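Search this site Search Menu Course notes

Unit 6: Evaluating a packaged manipulation kit
6 min read

These notes cover the second half of the unit. The first half dealt with purchasing criteria in general. Here we apply them to one product, the Kandura tabletop kit sold by Edeck, and we do so from the integrator's side. Bring the datasheet to lab. The marketing summary leaves out most of what is discussed below.

6.1 What is in the kit

Kandura ships as three parts: a parallel-jaw gripper with a wrist camera mount, a controller, and a simulator license with a library of task scenes. The arm is not included. Edeck lists supported arms in an appendix, and the list should be checked against firmware version as well as model name. A supported arm on old firmware will connect and report joint states, but it will reject velocity commands without an error message.

The simulator runs without the hardware. For this course that is the part we use first. Each seat license allows 2 concurrent instances.

6.2 The book task

The scene library includes a book-and-bin family. A book stands upright in an open container on a table. The gripper must approach with the jaws spread, close on the covers, and withdraw the book without dragging the container. The task is a good screening test for three reasons. The clearance between book and container wall is limited, so finger width matters. The object is tall relative to its thickness, so a small yaw error at closing turns into a tilt. The container is also free to move in the default configuration, so contact with a wall has consequences that the score picks up.

Finger clearance should be computed before running anything. Let w be the inner width of the container, b the book thickness, and f the thickness of one finger at its widest point inside the cavity. With the book centered, each side offers (w - b)/2. Subtract f, then subtract the lateral positioning error of the arm. If the result is negative, no control policy will fix it. With the book off center, use the smaller side and not the average.
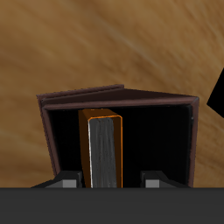 Use the wrist view when checking this by eye, and keep in mind that the wrist view hides depth. Two fingers can look well clear of an object and still be at the wrong height for the grasp. The simulator can print the jaw frame position against the object frame; compare those numbers before closing.

6.3 Rendering and what it does not tell you

Container interiors in the library tend to render very dark under the default lighting. A policy trained only on default lighting may learn to use the dark region as a cue for the opening. Turn on lighting variation before collecting training episodes. The setting is off by default and is stored per scene, so changing it in one scene does not change the others.

Friction values in the library are nominal. Edeck gives no source for them. Treat a success rate obtained in simulation as an upper bound until the friction has been measured on the parts you intend to handle.

6.4 Trial results

We ran the stock policy for 60 episodes with lighting variation off and another 60 with it on. The control loop held at 63 Hz in both sets. Failures fell into 2 groups: finger contact with the container wall during descent, and tilt at closing. The first group shrank when the approach height was raised. The second did not respond to approach height and improved only when the closing speed was reduced.

6.5 Comparison with Naseri

The Naseri kit covers similar ground. Its gripper has narrower fingers, and it exports logs in an open format. Kandura logs need a converter. Against that, Naseri has no per-scene scoring, and its container objects are fixed to the table, so wall contact goes unpenalized. For a purchasing report, state which of these differences affects your application and leave the others in a table.

Assignment: using the clearance formula, find the thickest book the default Kandura fingers can extract from the standard container. State your assumed positioning error. Submit to the Warum folder before the July lab.

Comments

gripline
In 6.2, is f measured at the pad or at the body of the finger? The datasheet gives both and they differ.

Reply from course notes
At the widest point that enters the cavity. On the default fingers that is the body.

mt_lab4
Lighting variation setting resets when I duplicate a scene. Had to turn it on again in the copy.

odd_torque
Is the Naseri log format documented anywhere? The link in the reading list goes to a login page.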